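Contents | Previous chapter | Next chapter | Glossary | Index

Chapter 7
Hail, and the Trouble with Counting It

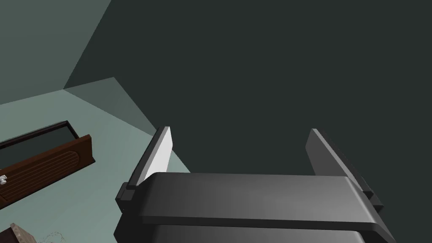 Hail is the weather that people remember wrongly. Ask a street full of witnesses how large the stones were and you will be offered peas, marbles, walnuts, golf balls and, from the man whose greenhouse was not insured, grapefruit. All of them were standing in the same storm. Some of them may even have been looking at it.

This chapter deals with how hailstorms are reported, measured and paid for, in that order, which is also the order in which the figures tend to grow. Chapter 6 looked at floods, where the water has the decency to leave a mark on the wall. A hailstone leaves a dent and a puddle, and by the time an official turns up there is only the dent.

7.1 The Fellham storm

Our main case is the storm that crossed Fellham one afternoon in February, a month in which the town does not expect much beyond drizzle. It began shortly after three o'clock and had finished before the schools let out. In that time it broke the roof of the covered market, stripped the paint from the north side of the bandstand and put holes in most of the glass at the Stoller nursery on the valley road.

The first report, broadcast at teatime, said that 93 buildings had been damaged. By the following morning the number was 300. When the district published its final list in the spring, it stood at 527, and there were still letters arriving from people who had just been up to look at their gutters.

A careless reader will assume that somebody was lying. It is more useful to ask what each number was a number of. The first came from telephone calls to the fire station, and so it counted people who had a telephone to hand, a hole in the roof and the patience to wait in a queue. The second was the work of a council officer who drove round the town before breakfast and wrote down what could be seen from the road. The third was built from claim forms, and included sheds. Whether a shed is a building is a question on which Fellham remains divided, mostly according to who owns one.

None of the three was false. They were printed one after another under the same heading, however, and the town was left with the impression that the storm had carried on for weeks.

7.2 How big was it?

Size is worse. A hailstone begins to melt as soon as it lands, and it is seldom round, so two people measuring the same stone ten minutes apart, along different sides, can disagree without either being a fool. The usual advice is to pick up the stone, measure it across the widest part and write the answer down at once. The usual practice is to put it in the freezer, show it to visitors and forget to measure it until it has grown a coat of frost.

Florence Ross kept the rain gauge at Fellham for most of her working life, and her notebook is the best record we have of the storm. She collected stones from her own lawn with a colander over her head, which we do not recommend, and drew round each one in pencil. Her largest outline is nearly the width of the page. Beside it she has written "biggest I could reach", and readers should keep that remark in mind whenever they meet a record of any kind. A record tells us about the biggest stone that fell near a person with a pencil.

The other source is damage. The Niazi scale, used throughout this book, works backwards from the state of leaves, glass, slates and car bonnets to a likely size of stone. It has the great merit that dents do not melt. Its weakness is that it takes no account of old glass, tired slates or a bonnet that was dented already. On this scale the two halves of Fellham appear to have had quite different storms. The eastern half simply has newer roofs.

7.3 What the chapter covers

We start with how hail forms, keeping the physics to what is needed. We then follow the Fellham reports from the first telephone call to the last claim form, and set them beside the Botach storm, where hardly any glass was broken and yet the whole barley crop was lost. Botach received four lines in the regional news. It had no bandstand.

Before reading on, find a newspaper account of any recent storm and underline every number in it. Next to each, write who did the counting and where they were standing. Leave a gap where the account does not say, and bring a rubber, as you may want to rub out the numbers too.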